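Home Blog Archive About Contact

Moving out of Medport, sort of

Nov 13, 2024

Quick one, dinner's on the stove. So the move. 31 boxes, 10 of them books, and I swore last time I'd get rid of the books. Didn't. The new place in Mackay has one closet. One!

Spent the whole weekend sorting. Keep pile, donate pile, the pile of cables. Found the waffle maker, found my good scissors, did not find the passport. Still looking for teh passport.

The van was 90 dollars for the day plus gas, and the first guy wanted double that, so fine. Drove it myself – badly – over the hill with the mattress sliding about in back. Left the bookcase on the curb with a note on it. Gone in an hour.

Things I'd do different: label the sides of the boxes and not the tops. Pack the kettle last. Start in December when the rents drop, maybe.
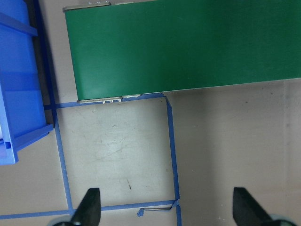

Posted by the author, part-time bookkeeper and full-time box carrier

Anyway. Blue bins beat cardboard, I'm sold. They stack, they don't go soft at the bottom, and I can shove one under the bed with the sweaters in it. Might get a few more when I get paid.

Internet gets hooked up next week supposably, so replies will be slow. Kitchen's a mess, neighbors seem nice, there's a bakery on the corner – trouble.

OK rice is burning, bye

We use cookies to keep this site running. Accept / Settings

Contact | Copyright 2024 | Back to top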